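Monday, workshop notebook, bench 2

Started on the Dell towers from the Panley order. The client is Singhal, and they want the machines sorted into two groups: what can be sold again complete, and what goes for parts. I write down the order of work, so that whoever continues with the next towers does it the same way and we don't mix the labels again.

The tower goes on its side, open side up, with the power supply toward the front of the table. I put the side panel flat on the left with the inner face up. The plastic post on it is tall and I am afraid to break it if the panel lies the other way. 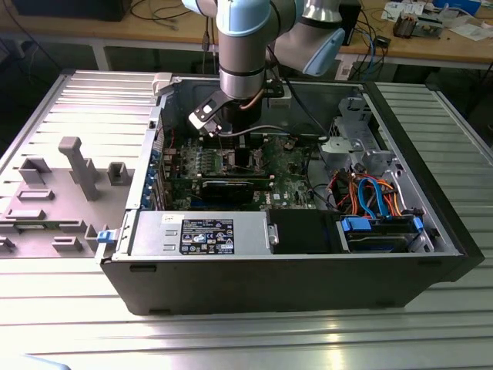
Before any part is released I compare the inside with the Skaria sheet. The sheet has a line for the power supply, for the expansion card, for the drive and for the memory. It has no line for the plastic shroud beside the power supply, and we should add one. In the last delivery two shrouds were missing and we noticed only when the machines were already packed.

The blue parts are good help. On this model the blue plastic is what you may touch: the latch at the left end by the power supply, the row at the expansion slots, the clips of the drive. I like this very much, it saves the search for screws. Still, the drive clips are stiff and I press them with the thumb from both sides together. With a screwdriver they get white marks.

The label on the power supply must stay readable. Please do not put our own sticker on it, also not on the corner. Our sticker goes on the outside of the black cover, at the back. 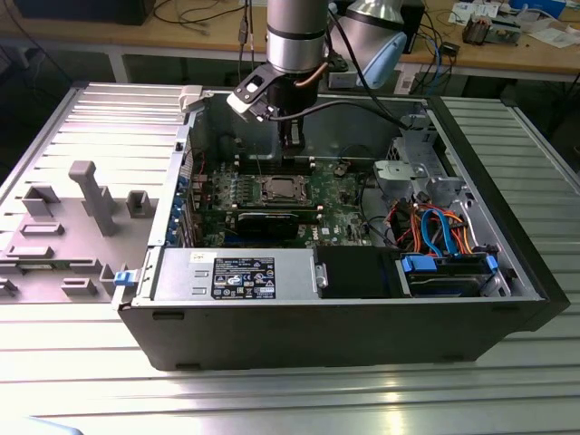
**Memory and socket**

The memory slots are directly above the CPU socket, so there is enough place for the fingers when the cooler is not there. With the cooler mounted it is much more narrow. I checked in the Pamavham notes and they also take the cooler first, then the memory.

An open socket should not stay open long. I have one plastic cover in the drawer and need more of them -- 100 pieces is the smallest pack, and I think this is fine for us, they will be used. Until they come: no tools above the socket, and no paste or cloth near it. If some dust falls in, use only air. Do not wipe.

The graphics card stays in for now. It lies across the board below the socket and does not disturb the work on the memory. Only if the card fails the test later it comes out, and then the sheet gets a second line with the reason.

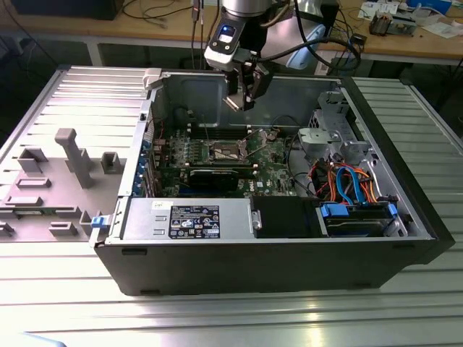
Cables I am less satisfied with. The orange, red and blue ones by the drive hang over each other, and it is easy to pull the wrong one. My proposal is to mark the plug end with tape before it is taken off, and to write the same letter on the sheet. It takes a little more time for each tower but the closing is then faster.

Open points:

- order the socket covers (pack of 100)
- add the shroud to the Skaria sheet
- ask Singhal if they want the drives to stay in the case or come separately
- 7 towers still on the shelf, labels not checked
- tape, the narrow kind, is almost finished

I will write the answer about the drives on this page when I have it. Until then leave them in the tray with the clips closed.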